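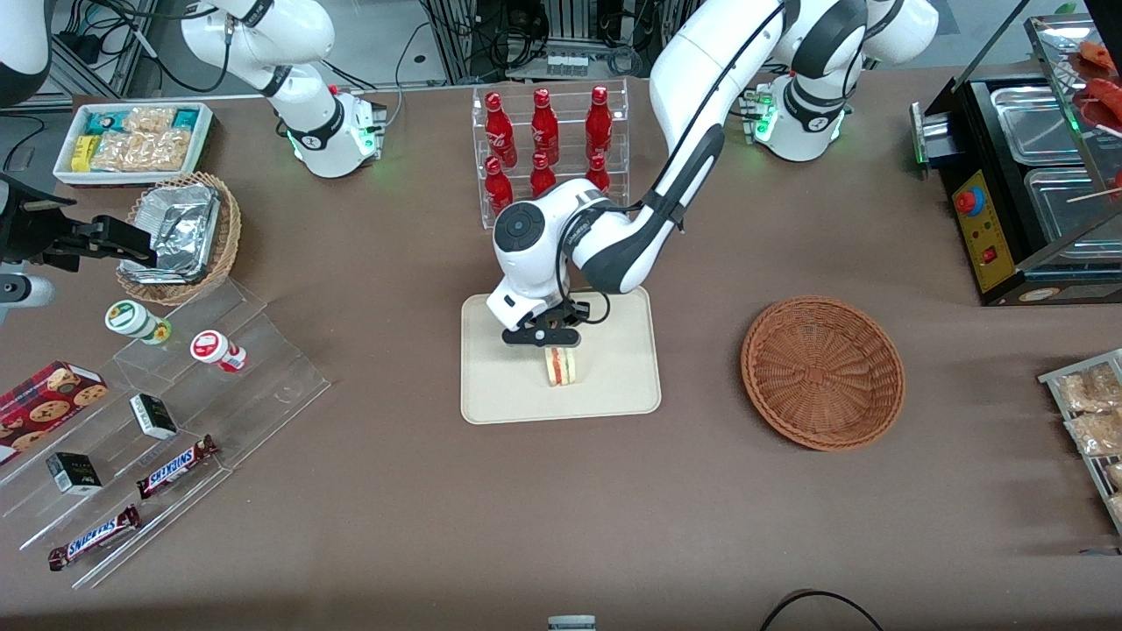 How to move a motion at your union branch meeting

Any member in good standing can put a motion to the Fullham branch. The steps below follow the branch rules as revised on August 13, 2019.

Step 1. Write the motion. Keep it under 100 words. Start with "This branch notes" for the facts, then "This branch resolves" for the action. Name the body or officer who is to act.

Step 2. Find a seconder. The seconder must be a paid-up member of the same branch. Members of the Sutcombe branch may speak by invitation but cannot second.

Step 3. Send it in. The text must reach the branch secretary, Lourenço Louro, 13 days before the meeting. Include both names and membership numbers. Late motions are held over unless two-thirds of those present vote to hear them as emergency business.

Step 4. Move it. The mover has 5 minutes and the seconder has 2. Read the full text aloud first.

Step 5. Deal with amendments. Each amendment is debated and voted on before the main motion. If one passes, the amended text becomes the motion. The mover may accept an amendment without a vote if the seconder agrees.

Step 6. Vote. Voting is by show of hands. A tie means the motion falls.

Motions meant for the regional conference must be passed by the September meeting.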